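Water hardness and limescale in a combi boiler

Forum index > Plumbing and heating > Water treatment

fenline_43
Moved into a hard water area in May. The supplier's report gives 200 mg/l as calcium carbonate. The kettle furs up within a fortnight and the hot flow at the kitchen tap has dropped. The previous owner left a Covex magnetic collar clamped on the rising main. Is it worth keeping, or should I fit a proper softener? Boiler is a combi, no cylinder.

Reply from tundish
Softener. A magnetic collar removes nothing from the water, and if you test either side of it you will get the same hardness figure. Do a titration with a drop kit. Measure the sample volume properly, as the error there goes straight into the result.

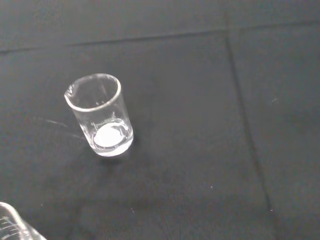
The kit gives total hardness only. It does not separate temporary from permanent hardness, and it is the temporary part that comes out as scale on heating. For that you need the alkalinity as well.

Reply from oldstopcock
Disagree in part. No collar maker claims to lower the hardness. The claim is that the crystals form differently and stick less, so testing either side proves nothing. I have had a Trirkora unit on the main for years and the heat exchanger was clean when the engineer last opened it.

Reply from tundish
One clean exchanger with no control is not evidence. What temperature do you run the hot water at? Below 50 degrees you would see far less scale whatever is strapped to the pipe.

Reply from oldstopcock
48. Fair point, although the shower head is clean too.

Reply from fenline_43
Ran the kit three times on the cold kitchen tap and got the same number of drops each time. It agrees with the supplier.
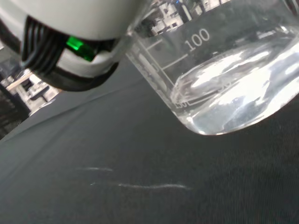
Does softened water harm the boiler?
The domestic hot side is fine on softened water, but for the sealed heating circuit follow the boiler manual. Some makers want that circuit filled from the unsoftened supply, particularly where the exchanger is aluminium. Fit a bypass and you can do either.
(answered by quarterturn)

Reply from quarterturn
For the original poster, the order I would work in:

1. Check the inlet filter and the tap aerator before blaming the exchanger. Grit gives the same loss of flow.

2. Turn the hot water down to 48 or so. It costs nothing.

3. Repeat the hardness test on a sample from the outside tap. If it differs from the kitchen, there is already some treatment on the line.
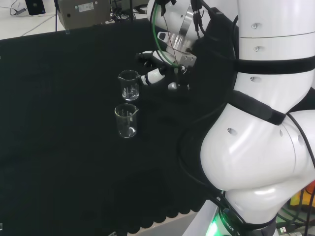 4. Get two quotes for a softener. I was quoted 797 for a Fillia twin-cylinder and 600 for a Sequeira single, both before fitting.

5. Leave one hard tap for drinking.

Reply from tundish
Agree with all of that except the single cylinder. It regenerates on a timer at night and passes hard water while it does so. A metered twin does not.

Reply from quarterturn
At two in the morning with nobody drawing water, the difference is small. I would not pay 197 for it.

Reply from fenline_43
Aerator was half blocked with white grit. Left it in vinegar overnight and the flow is better, though still down on the hot side.
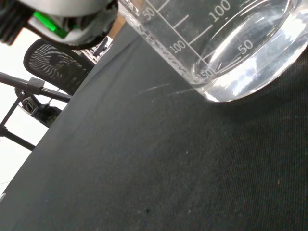 Outside tap gives the same result as the kitchen. The collar is coming off when the softener goes in, mainly to make room for the bypass valves. Is there a minimum pipe run needed before the first tee?

Reply from quarterturn
None that I know of. Keep the tee for the hard tap upstream of the softener, and put the check valve where you can reach it.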